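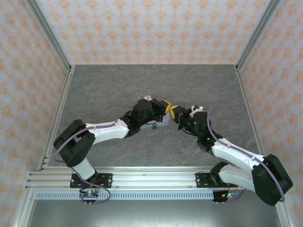
The senior partner told me over the phone at ten past eight that a missed diagnosis case lives or dies on the timeline, and that if I could make the nursing notes line up with the lab times she would buy the coffee for the rest of the month. Well, I have been at it all day and I think I've got it!

1626 pages of hospital records. I had pictured something like a novel and got four novels and a phone book, with half of it in the wrong order and the discharge papers scanned in twice. But I love this part. I know I'm supposed to love the hearings, and I probably will when they let me near one, but give me a stack of charts and a yellow pad and I'm happy until dinner.

So, the timeline. Triage vitals at 4:05 p.m., blood drawn soon after, and then the doctor's note saying "labs reviewed" with no time on it at all. I went around and around on that. The lab printout has its own stamp for when the result was released, and the nurse wrote down when she handed over the discharge sheet, and there are 31 minutes between the two. That is the whole window. Whether a careful doctor would have opened the result in that window and kept the patient overnight is for the experts to fight about, but at least now they'll be fighting about the same 31 minutes.

I should be fair to the other side, since I'm always telling myself to be. It was a busy evening, the potassium was off but not wildly off, and the patient said she felt better. Their expert is going to say plenty of doctors would have sent her home with a follow-up, and he may be right. Standard of care isn't the best care anyone could give. I wrote that at the top of the pad in capitals so I'd quit getting carried away.

Causation is where I'm still stuck. Even if she should have stayed, would it have changed what happened five days later? I read an old appeal decision from Dundholm over lunch that goes into exactly this, and it is so clearly written – short sentences, no Latin, you could hand it to your aunt. The patient there lost, by the way. The judge thought the delay was careless and still couldn't say it made the difference. I read it twice and got mustard on page 30.

Histeck crashed again around the time I was tagging the pharmacy pages, and I lost my notes on the second admission. Redid them, and they came out better, so fine. Must remember to save to the Cheema folder as well as the shared one.

Things for tomorrow: ask the hospital for the audit log, which should show when the chart was opened and by which login (I can't believe we didn't ask for that at the start). Find out if the Wokwood clinic kept its own copy of the follow-up call. Check the limitation date again even though I've checked it already. Bring lunch that doesn't have mustard.

Bed now, much too late, and my head is still full of potassium.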